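Shared Table Inspection, Dretgate Kitchen Room
2025-09-05, by Selma Petek

We do this one at the start of every month, and I write the comments because Chiamaka Aliyu's handwriting has been ruled inadmissible. Ratings are OK, FIX or SIGH. A SIGH is something I have written up before.

1. Tabletop sound, seams closed, no splinters: OK
Ran a dishcloth along the planks and it snagged on nothing. Oiled in spring. Please stop asking whether it can be oiled again with whatever is left in the frying pan.

2. Nothing sticking out past the front of the table: SIGH
The green tray. It has the whole table to live on and prefers to hang off the front of it at hip height. I have the bruise. Push it back.
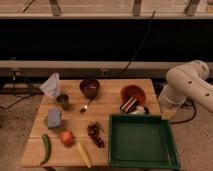 Item 2: green tray over the front of the table.

3. Tray clean and in one piece: OK
It's a sturdy one, and you could back a van over it. Wash the corners too, they hold crumbs.

4. Bowls free of chips and cracks: OK
Maroon one fine. Orange-red one has a rough patch on the foot that I felt with my thumb and have decided to call texture. If it gets any more textured it goes in the trash.

5. Bowls used as bowls: FIX
Packets and crumpled white things do not belong up against the big bowl. If it's wrapping, throw it out. If it's a cloth, hang it up. If you can't tell which it is, throw it out.

6. Spoon: OK
One metal spoon, on the bare wood. Wash before use, whoever you are.

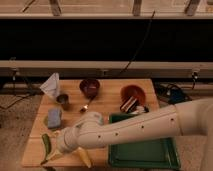 3 min read

7. Produce washed and put away: FIX
The green pepper was down at the left-hand corner of the table, where one good elbow would put it on the floor. Vegetables go in the Kellitz crate under the window. The crate has a label. The label is in capitals.

8. Sponge changed on schedule: FIX
The schedule is every 30 days. The light blue sponge has no date on it, so I'm counting it as overdue. Write the date on the wrapper and pin the wrapper to the board. A sponge should also stand somewhere it can drain, and should not be set down on top of other things.

9. Paper and cloth away from heat: OK
The burners are at the far wall and the white napkin is at the back left corner of the table, so it passes on distance alone. I'd still like it flat in the drawer.

10. Metal cup: OK
No dents worth the ink. It holds 200 ml and is not to be put in the microwave, a point we covered in some depth last September.

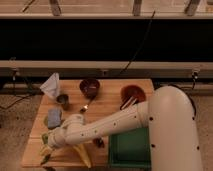

My own view, for what it's worth, is that we'd halve this list if people cleared up as they went. The room gets used by 11 households and every one of them believes the last one left the mess. I'm not asking for a show kitchen. Fruit is a fair example: a banana near the front of the table is going to get leaned on by somebody in a good sweater, and then I get a note about it. There's a fruit hook. Akinola sent it free with the shelving and it has held up nothing but a tea towel ever since.

11. Fridge: SIGH
See last month. See also the month before.

12. Hot tap: OK
Set to 70 at the heater. It is as hot as the sign says.

Overall: pass, with FIX items due before the next inspection.

Comments (3)

chiamaka_a: My handwriting is fine. You needed glasses.

Unit 4: Is the fruit hook the thing by the door? I've been hanging my keys on it.

Selma P.: Yes. Please stop.

Dretgate Kitchen Room | Contact the desk | © Dretgate Residents | Back to top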